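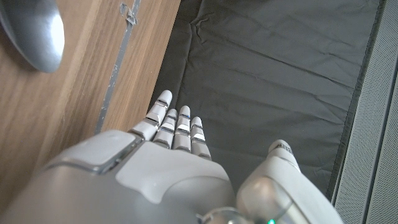 Developmental coordination disorder, or DCD, is a condition that makes planned movements hard to learn. A child with DCD has muscles that work. The difficulty is in how the brain plans and times each movement. Hands need a lot of this planning. A thick thumb set beside four slender fingers, the layout of the white and silver hand at the top of the page, has many parts to organise at once.

How DCD is noticed
A teacher or parent may see that buttons, handwriting or catching a ball take much longer to learn than expected. Cutting with scissors and eating with a spoon are other everyday tasks that may be asked about.

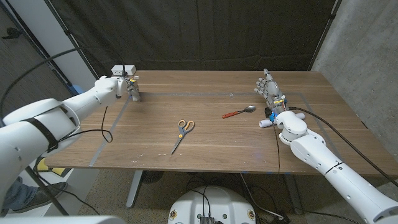 What happens in an assessment
An occupational therapist watches the child do set tasks and gives each one a score. At the Daltholm clinic the visit takes 45 minutes. The scores are compared with those of other children the same age. One low score is not enough for a diagnosis.

What "prevalence" means
Prevalence is the share of a group that has a condition at a given time. If 3 children in a group of 100 have DCD, the prevalence is 3 per cent. A different test or cut-off score can change the result.

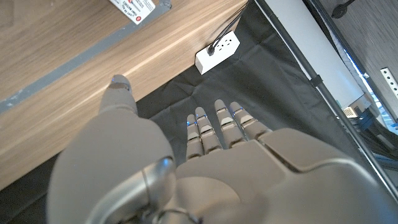
Fingers have several joints, and each joint bends.

Written by Dorottya Medve. Last checked 11/08/2021.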